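Section 4: Siting the Tostonix humidity logger

4.1 Before you start

Read this section before fixing the base plate. The adhesive pads supplied can be used once only. Replacement pads are sold by Zusside in packs of 2.

The logger measures the air immediately around its vented face. It does not measure the moisture content of timber, plaster or paper. If you need those readings, use a contact meter and record the results separately.

Switch the logger on and leave it in the room with its cover removed for at least one hour. A logger brought in from a cold vehicle will read high until its casing has warmed through.

4.2 Choosing a position

1. Stand the logger away from radiators, kettles, air vents and direct sun.

2. Allow a gap of at least 320 mm between the vented face and any outside wall.

3. Keep the logger off the floor. Concrete and tiled floors are often cooler than the air above them, and readings taken at floor level are not typical of the room.

4. If you are monitoring stored items, decide whether you want the climate of the room or of the storage unit. A closed drawer follows changes in the room slowly. A partly open one follows them much more closely, so readings from the two states should not be compared.
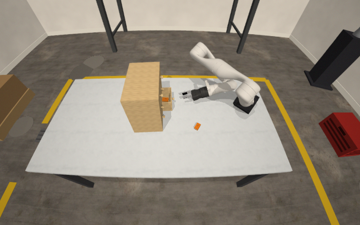
Figure 4. Wooden drawer unit on a table, one drawer partly open.

5. For storage units, place the logger at the back of a middle drawer with the vented face upwards. Leave a finger's width clear above it. Do not lay cloth or paper over the vents.

6. Close the drawer fully and make a note of the time. Ignore the first day of readings.

Note: New or freshly oiled timber may give off vapour that affects the sensor. Leave the drawers open in a ventilated room until the smell has gone.

Caution: Do not place the logger in the same drawer as silica gel, mothballs or solvent-based glue. Sensor damage caused by solvents is not covered by the guarantee.

4.3 Fixing the base plate

The base plate is optional. Use it where the logger may be knocked or where the surface slopes.

1. Choose a flat, sound surface. Painted, laminated and sealed surfaces are suitable. Bare plaster and wallpaper are not.

2. Wipe the area with a damp cloth and a little washing-up liquid. Rinse with clean water and dry with a lint-free cloth. Do not use wax polish or silicone spray.

3. Move loose objects away from the area, leaving enough room to turn the base plate in both directions.

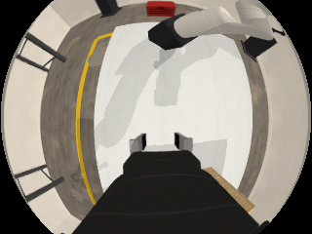 4. Peel the backing from one side of each pad and press the pads into the recesses on the underside of the plate.

5. Peel the remaining backing, lower the plate on to the surface and press firmly for thirty seconds. Do not slide it once it has touched.

6. Wait overnight, then clip the logger to the plate. The catch should click on both sides.

If the plate lifts at one corner, remove it with a length of fishing line and start again with new pads.

4.4 Setting the recording interval

Hold the side button until the display shows INT. Each short press moves to the next interval. Release the button for five seconds to store the setting.

The memory holds 2000 readings. At one reading an hour it fills in about 83 days; at one every ten minutes it fills in just under 14. When the memory is full, the oldest reading is overwritten. Models with the Isetti sensor show FULL for one minute first, but models with the Ngubane sensor give no warning.

Fault code 129 means that the interval was changed while a transfer was in progress. Remove the battery, wait ten seconds and refit it. Stored readings are kept, but the clock must be set again as described in Section 3.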